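Support > Walten Tabletop Cookers > Owner's Guide > Section 3: Setting Up and Your First Meal

Print this page | E-mail this page

Section 3: Setting Up and Your First Meal

Revised Jan 20, 2023

By now you should have everything out of the box and checked against the parts list in Section 2. This section takes you from a bare table to a simmering pot, and it's written for people who have never cooked on induction before as well as for those who have. If you're in the second group you may be tempted to skip to the end. Please at least read the cautions first - the divided pot behaves a little differently from an ordinary saucepan, and most of the letters we get in the winter months are about the same few things.

3.1 Choosing a spot for the cooker

The cooker is meant to live in the middle of the table with everybody reaching into it, so give some thought to where the table itself is before you carry anything heavy to it.

1. Pick a table that is level and doesn't wobble. If yours wobbles, fold something under the short leg now.

2. Place the cooker so that there is at least a hand's width of open space on all sides. The air intake is on the underside and the exhaust is at the back, and neither should be covered by a tablecloth, a placemat or a stack of napkins.

3. Run the cord to a grounded wall outlet by the route where people are least likely to walk. Under the table and along a leg is usually best. Hold it to the leg with the cloth strap that came in the accessory bag.

4. Plug the cooker straight into the wall. At its highest setting it can draw close to the limit of a household circuit, so don't share that circuit with a toaster oven, a space heater or a rice cooker while you're eating.

CAUTION: Do not use an extension cord or a power strip, even a heavy-duty one. The plug can overheat.

CAUTION: Anyone with a pacemaker or a similar implant should talk to their doctor before sitting close to an induction cooker of any make.

Note: A light fabric tablecloth is fine as long as it lies flat and stays clear of the vents. Vinyl and oilcloth may mark from the warmth, so we suggest folding those back.

3.2 Washing and seating the pot

1. Wash the pot and lid in warm water with dish soap and a soft sponge. Rinse well and dry the outside of the base completely.

2. Turn the cooker so the control panel faces the person who will be in charge of the heat. It's worth agreeing on this person ahead of time!

3. Set the pot down inside the ring printed on the glass. If it's off center, the display will show "E1" and the cooker will beep until you move it.

4. If you have the divided pot, turn it so the divider runs from the front of the table to the back. That way each side of the table gets its own broth, and guests who don't eat meat or don't care for chili can stick to theirs.

CAUTION: Never slide the pot across the glass. Lift it with both handles, and only when it is empty or nearly so. A full pot is much heavier than it looks.

3.3 The water test

Before you cook any food, boil plain water once. It takes a few minutes, it burns off the light factory film on the heating plate, and it lets you get used to the panel without anybody waiting for dinner.

1. Fill the pot halfway with cold tap water. With the divided pot, fill both sides to the same height.

2. Press POWER. The panel lights up and the cooker beeps once.

3. Press BOIL. The cooker goes to its full 2,000 watts, and the fan will start up. The fan is loudest on this setting and quiets down considerably once you turn the heat down.

4. When the water reaches a rolling boil, press SIMMER. Watch how quickly it calms - much faster than on an electric coil, if that's what you're used to.

5. Press POWER again to switch off. Leave the cooker plugged in until the fan has stopped by itself, then let the water cool before you pour it away.

Note: A faint smell during the water test is normal and goes away. If you still notice it the second time, unplug the cooker and contact us.

Note: A soft buzzing or ticking from the pot is also normal, and it varies with how full the pot is.

3.4 Making the broth

You can certainly start from scratch, with bones and ginger and scallions and an afternoon to spare, and there are recipes for that in Section 6. For a first meal, though, we would gently steer you toward a packaged soup base. Rekha Unnithan, who wrote most of our recipe section and has strong feelings about broth, does this herself when company turns up on short notice.

Soup bases come as paste, as a block, or as a looser seasoning, and most Asian groceries carry a whole shelf of them. A flat plastic pouch of hot pot soup base seasoning takes up next to no room in the cupboard, so it's easy to keep a mild one and a spicy one on hand. Get it out and lay it by the pot before you heat anything, and read the back of the package for how much water it wants. The amounts differ a good deal from one maker to the next.

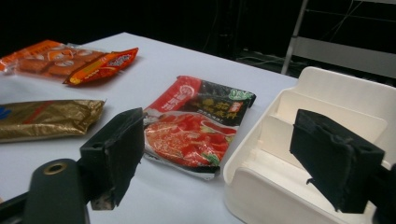
3.5 Adding the base and bringing it up to heat

1. Measure the water into the pot following the directions on the package. For the divided pot, halve the amounts and make up each side separately.

2. Check the water against the MAX line on the inside wall. If the package calls for more than the line allows, stay under the line and hold back a little of the base as well.

3. Press POWER, then BOIL, with the lid on.

4. When the water is steaming, lift the lid away from you and add the base. Snip the package open with scissors instead of tearing it over the pot.

5. Stir until it has dissolved. Bases with a lot of fat in them need longer, and you may have to press the lumps against the side with the back of a ladle.

6. Turn down to SIMMER and taste it. Remember that it will get saltier through the evening, so if it already tastes just right, add a splash more water. Keep a kettle or a pitcher of hot water nearby for topping up.

CAUTION: Spicy bases can spit when they boil hard. Keep faces and sleeves back from the pot until you've turned the heat down.

CAUTION: Do not heat a base in the pot without water in it. The coating can be damaged in a very short time, and this is not covered by the warranty.

3.6 Cooking at the table

1. Start with the things that take longest: potatoes, daikon, lotus root, frozen fish balls. Then mushrooms and tofu. Leafy greens and thinly sliced meat go in a few pieces at a time, when you're ready to eat them.

2. Use one set of tongs or chopsticks for raw meat and fish and a different set for eating. We pack two pairs of tongs with the cooker, one with a red band, and suggest you keep the red pair for raw food.

3. Each time you add a plateful of cold food, press BOIL, wait for the bubbles to return, and go back to SIMMER.

4. Make sure meat, poultry and seafood are cooked all the way through before anyone takes them out. If you're unsure, give it another minute. There's no hurry at a hot pot table.

5. Save the noodles for last.

Note: The cooker shuts itself off after 90 minutes if no button has been pressed. This is a safety feature and can't be turned off. Touching any heat button starts the time over, so at an ordinary meal you may never notice it.

3.7 When you've finished eating

1. Press POWER and wait for the fan to stop, then unplug the cord at the wall.

2. Treat the glass as hot for as long as the "H" shows on the display. The glass takes its heat from the pot, and a pot of broth stays hot for a long while.

3. Ladle leftover broth into a container until the pot is light enough to lift comfortably. Refrigerate broth you want to keep, and boil it again before you use it.

4. Let oily broth you don't want cool down, skim off the fat and put it in the trash. Please don't pour it down the drain.

5. Wipe the glass with a damp cloth. Chili oil that has dried on comes off with a little baking soda and patience.

If the cooker beeps, shows a code, or won't heat at all, turn to Section 7 before you call. Codes E1 through E4 can nearly always be cleared at home.

Related pages

Section 2: What's in the Box
Section 4: Cleaning and Storing the Divided Pot
Section 6: Broths and Dipping Sauces, by Rekha Unnithan
Section 7: Display Codes and What to Do About Them
Replacement lids, tongs and cord straps
Warranty registration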